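Shared lounges at Kravchuk House reopen after furniture care week

Residents and visitors returned to the ground floor lounges at Kravchuk House, Plendau, on 14th November, following a week of cleaning and minor repairs to the seating, tables and shared telephones.

The work covered 13 rooms and forms part of the Hustthorpe housing service's yearly programme for communal areas. Earlier years had concentrated on floors, windows and stairwells. This year the service gave its attention to upholstered furniture, which accounts for the largest share of the comments left at the front desk. Most of those comments concern drink spills, marks on seat cushions and dust along the seams.

The housing service chose to have the sofas cleaned in place. Sending them to the workshop at Verkadville would have meant closing the lounges for most of November, and the cost of transport alone was put at 2325 pounds. Cleaning by hand, with cloths and plain water for the greater part of the work, was carried out for 400 pounds, including materials.

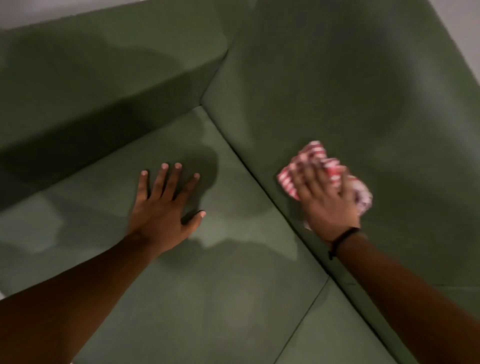

Seat cushions were checked first for loose stitching and worn corners. Staff were asked to press along each seat and into the joins at the back and arms, where crumbs, coins and small items tend to gather. Property found during the week has been placed in envelopes marked with the room number and may be collected from the front desk during office hours. Anything unclaimed by the end of the month will be passed to the Hustthorpe lost property office.

Particular care was requested with the green sofas. Their plain, matt fabric shows watermarks readily, and the housing service has reminded all staff that washing-up liquid, bleach and scented sprays are not to be used on them. Any product other than water must first be tried on a part of the sofa that is out of sight and left to dry fully before work continues.

Glass-topped tables were included in the same round. The guidance issued to staff asks for one folded cloth to be kept for glass and a second for fabric, with both changed between rooms. Telephones, remote controls and trays may be left on the table while the open part of the glass is wiped, and should then be moved along so that the remainder can be reached. Cords are to be kept clear of the table edge.

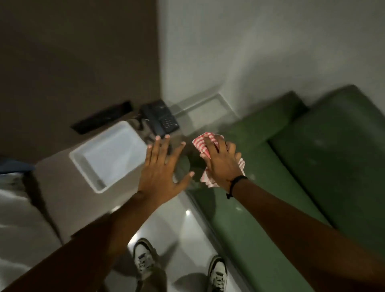
The telephones in the lounges will remain in service. A proposal to remove them was considered earlier in the year, but was withdrawn after residents pointed out that mobile reception on the ground floor is poor. Each handset was tested during the week and the list of internal numbers has been reprinted in larger type.

Spills continue to be the most common cause of lasting damage to the seating. The housing service asks that any spill be dealt with at once, whether or not a member of staff is present. A clean, dry, folded cloth should be pressed on to the wet patch, working from the outer edge towards the middle. Hard rubbing spreads the liquid and roughens the surface of the fabric. The cloth should be turned or replaced as it becomes damp, and the seat left free until it is dry.

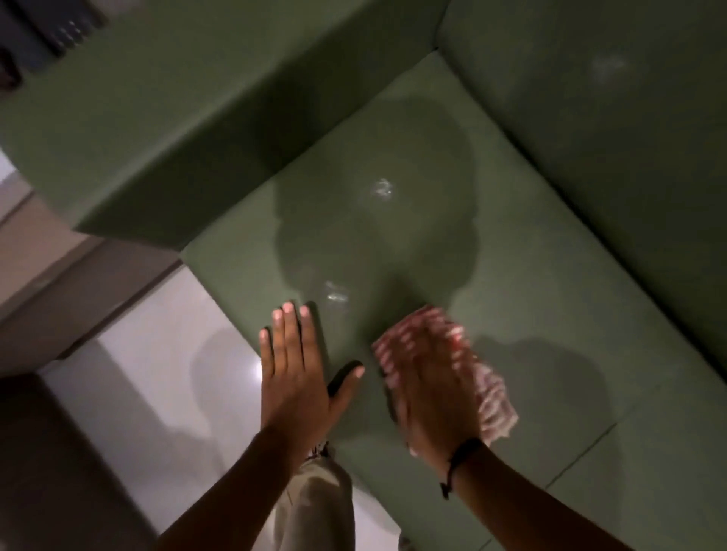 A supply of 200 cotton cloths has been bought for this purpose and shared among the lounges. They are kept in the top drawer of the cupboard nearest the door in each room. Used cloths should be handed in at the front desk for washing and should not be returned to the drawer.

Residents are asked to report marks that remain after drying, giving the room number and, if known, what was spilt. Reports may be made at the desk or by internal telephone. Covers that cannot be cleaned in place will be considered for replacement when next year's budget is set.

The lounges are open daily from early morning until late evening. The smaller reading room on the Verkadville Road side stays closed for the present while its heating is repaired, and a notice will be placed on the door when a reopening date has been agreed.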